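Bernd Brandes has been refinishing tables in Clardale long enough that people bring him pieces he worked on once already. His shop, Oveck, takes up the back half of a former feed store, and he does most of the work himself between seven in the morning and early afternoon, when the light gets too harsh to judge a finish by.

He didn't start out in furniture. He drove a delivery route, and a customer gave him a dresser she wanted out of her garage. "I sanded right through the veneer on one side," he said. "I thought the whole thing was solid. It went tan, then there was a dark patch, and that was the glue."

He kept the dresser. It holds rags and sandpaper now, with the bad side against the wall.

Veneer is what most customers ask him about, and many of them ask as if it were a defect. Brandes doesn't agree. "People hear the word and think they got cheated," he said. "Some of the best old tables I see are veneered. You couldn't get those patterns in a solid board that would stay flat."

What he does warn about is sanding. He uses a hand block on tops and won't go near them with a belt sander. If a finish is only dull, he cleans it with mineral spirits on a cotton rag and looks at it again the next day. He figures that roughly 20 of the tables he was asked to strip last year only needed cleaning and a coat of wax.

"That's bad for business," he said, "but they come back with the chairs."

For a full job on a kitchen table he charges 200 dollars to start, and more if there are leaves or loose joints. He asks for two weeks. In July it can be longer -- the humidity slows down the drying, and he won't stack coats to make up the time.

On finishes he is less strict than I expected. He likes a wiping varnish for a table that gets daily use and oil for one that doesn't. He has tried Saludo, a water-based product a supplier talked him into, and thinks it's fine on pale woods because it doesn't yellow them much. On walnut he found it flat. "Looked like a photo of walnut," he said.
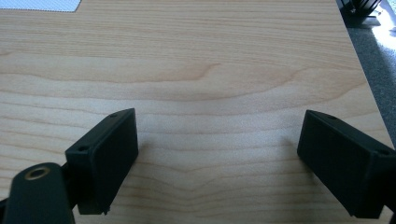
I asked him how he decides which way to lay out the grain when he has to replace a top. He said he sets the sheets on the floor, walks away, and has a cup of coffee. Then he comes in through the other door. If his eye goes to the seam first, he moves the sheets.

He gets his sheets from Cimby, a small yard an hour north, and goes up in person. He doesn't like ordering by phone. The last time he did, he got two sheets that were both good and didn't belong anywhere near each other.

As for looking after a table at home, his advice was short. Wipe spills, use a trivet, and keep it away from the heat register. He doesn't care for spray polish, which he says leaves a film he then has to clean off.

His own kitchen table has a water ring on it. He says he'll get to it this winter.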